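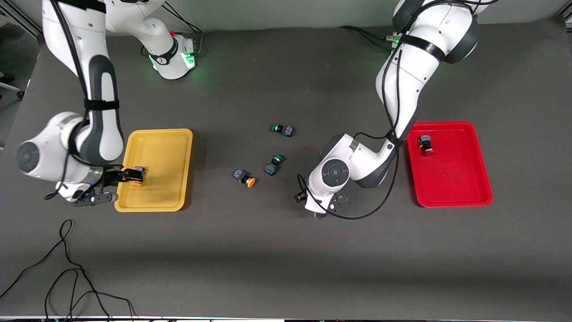

Fig. 1. Two-arm button sort, seen from the fixed camera. Yellow tray on the left, red tray on the right.

Week 4 notes: who gets which button?

Okay, so last time we ended with one arm, one object and one goal pose, and everybody's planner worked, and we all felt pretty good. This week we add a second arm and a few more objects and most of that good feeling goes away. I've written these notes the way I talk, so read them with the code open next to you. The package is called Limo and it's in the course repo under week4.

The job is easy to say. There are push-button switches on the table, some with green caps and some with caps I'm going to call orange (hold that thought). There's a yellow tray and a red tray. Sort them by a rule that you're given in a config file, using both arms, without the arms ever touching each other. Please read the rule from the file! Last year a lot of people hard-coded it, and then I swapped the trays in the test config and their code cheerfully put everything in the wrong place.

1. Left and right

Get this one out of the way first. In all of our code, "left" and "right" mean the robot's left and right. The camera looks at the robot from the other side, so the right arm shows up on the left half of Fig. 1, with its gripper over at the yellow tray. The left arm is the one near the red tray. If you find yourself typing left_arm because that's the side of the picture you're looking at, stop and go get a coffee.

Limo has a frame called table and a frame called cam. Detections come in as cam. Everything the planner touches is in table. Convert once, right when the detection arrives, and never store a cam pose anywhere. I mean it, I have lost whole afternoons to this.

2. Perception: color is a number you picked

The detector (Dogbe, same one as week 2) gives you a mask, a pose and a mean cap color for each switch. It does not give you the word "orange." You have to decide that, and most people start with a threshold on hue.

Look at the cap of the switch in the red tray and compare it with the other orange ones. It reads redder to me. Is it the same kind of part under slightly different light, or a different color that needs its own class? From one picture I couldn't tell you. Add to that a bright red tray floor under the part, and a mask that's a few pixels too generous, and now your mean color has some tray mixed into it. Shrink the mask before you average. One line of code, big difference.

The other thing to watch is orientation. These switches don't all lie the same way. In Fig. 1 there's one out on the open table that's standing more upright than its neighbors, with the green cap on top. A grasp that assumes the body is lying flat is going to come in at a silly angle on that one. Use the full pose, all of it, and let the grasp sampler throw out what it can't reach. I have the sampler set to 100 candidates per object, and you're welcome to change that, just tell me in your write-up.

3. Assignment

Now, which arm takes which switch? The lazy answer is "the closer one," and the lazy answer is a fine baseline, so build it first. Cost is distance from gripper to object plus distance from object to goal tray. Build a table of costs, pick the smallest, repeat.

Where it falls apart is the middle of the table. Say a switch sits near the center and the rule sends it to the yellow tray. The left arm might be closer to the object, but then it has to carry it all the way across, right through the space the other arm works in. So we add a crossing penalty. In Limo that's crossing_cost in the planner config, and the value that ships is just one I typed in. Try it at zero and watch what happens in simulation (it's kind of fun).

And don't forget that an object already in a tray is still an object. Your code should check whether it's in the tray the rule wants. If yes, leave it alone. If no, it goes on the list like everything else. Same for anything in a gripper: it's already assigned, so take it out of the pool, or the planner will happily send the other arm after it. Ask me how I know.

4. Sharing the space

We're using the simplest scheme I know, which is zones. Each arm owns its side. The strip in the middle is shared and has a lock. To plan a path through the strip you need the lock, and you hold it until your whole arm is out, elbow included. People check the gripper and forget the elbow. These arms swing wide, and the cables hang off the outside of the links, so pad your collision shapes a bit more than looks necessary.

While one arm has the lock, the other can do anything that stays in its own zone: release a part, move to a pre-grasp, or wait. Waiting is allowed! A waiting arm is so much nicer to debug than two arms that both had a clever idea.

If you want to read about something fancier, the Tornidness planner samples both arms together in one big joint space. Slower, smoother, a pain to tune. Optional.

5. For the lab

Run the baseline with seed 3244 so we all start from the same layout. Then turn in:

- your assignment table for the first three picks
- a plot of lock ownership over time, one row per arm
- a paragraph on one failure, with the log lines that go with it

Due November 8, 2023, before lab. If your plot shows both arms holding the lock at once, don't clean it up, bring it in and we'll look at it together.

Brornwood Robotics Software Course | Questions: use the course forum | Back to top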